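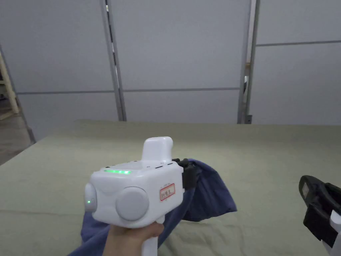 Washing and re-proofing a waterproof shell jacket

Updated Mon 10 August

Applies to two-layer and three-layer shells with a laminated or coated membrane. It does not apply to waxed cotton, oilskin or PVC rainwear, none of which should go in a washing machine.

When to wash

A shell needs washing when water stops beading on the shoulders and forearms and the face fabric darkens in rain. This is called wetting out. The membrane underneath is usually still sound, but a saturated face fabric blocks vapour from leaving, and the wearer feels damp from condensed sweat. Body oil, sunscreen and smoke residue all speed up the loss of beading. For a jacket worn weekly, one wash every 2 months is a reasonable interval. Jackets used under a pack harness will need it sooner.

What you need

A front-loading machine, or a top loader without a central agitator
Liquid soap made for technical fabrics
Spray-on or wash-in water repellent, fluorine-free
A soft nailbrush
A measuring jug
A tumble dryer with a low setting, or a clothes iron

Standard laundry powder leaves surfactant on the fibres, and surfactant attracts water. Fabric softener is worse. Clean the detergent drawer before you start: pull it out, scrub the softener compartment and rinse the cavity behind it. Run the machine empty on a short warm cycle if it was last used with softener.

Preparation

1. Empty all pockets, including the sleeve pocket and any internal mesh pocket.
2. Close the main zip and pit zips. Leave hand pockets open a few centimetres so they drain.
3. Fasten cuff tabs flat. Loose hook tape will abrade the face fabric of anything it touches.
4. Release all drawcords at the hem and hood.
5. Brush the collar and cuffs with diluted soap, one part soap to three parts water. Leave for ten minutes.

Check the seam tape while the jacket is inside out. Tape that lifts at one end can be pressed back later with an iron through a cotton cloth. Tape that has yellowed and flakes off will not re-bond, and the seam will need new tape from a repairer. Mendedley replaces tape by the metre and quotes from photographs; allow three weeks, longer in September when the ski gear comes in.

Washing

Set the machine to 30 degrees, synthetics or delicates, with the slowest spin available. Wash no more than two garments at a time. Dose 100 mL of soap per jacket in soft water, and half as much again in hard water. Select an extra rinse. If suds are visible in the door at the end of the final rinse, rinse again before going further, as leftover soap will stop the repellent from bonding.

Do not wring the jacket. Hang it over the bath on a wide hanger until it stops dripping.

Re-proofing

Do the bead test first. Dry the jacket fully, apply low heat for 20 minutes, and flick water on the shoulder. If it beads and rolls off, the original treatment has revived and no product is needed.

If it soaks in, choose a method. Spray-on is preferred for jackets with a wicking liner, as wash-in products coat both sides. Wustell spray is applied to damp fabric from 15 cm, working from the hood downward. Wait two minutes, then wipe off the excess with a damp cloth. Drips left in place dry to a white bloom on dark colours. Nyamweya wash-in goes in the drawer at one bottle per two garments, on the same cycle as above.

Pay particular attention to the shoulders, the outer forearms and the strip along the front zip.

Heat setting

Tumble dry on low for 26 minutes, then check for damp in the hood peak and cuffs. Without a dryer, iron the dry jacket on the lowest setting, no steam, with a tea towel between the iron and the fabric. Keep the iron off zips, reflective prints and bonded logos.

Check the care label before either step. A few older coated shells carry a no-tumble symbol, and the coating can delaminate.

Storage

Hang the jacket in a dry cupboard. Long-term compression in a stuff sack creases the membrane along the same lines each time. Keep it away from hot water cylinders.

Common faults

White streaks after drying: excess repellent. Wipe with warm water and repeat the heat setting.
Beading on the body but not the shoulders: strap wear. Spray the shoulders only.
Bubbles under the face fabric: delamination. Not repairable at home.
Leak at the chest with good beading: check the zip garage and the top of the storm flap before blaming the fabric.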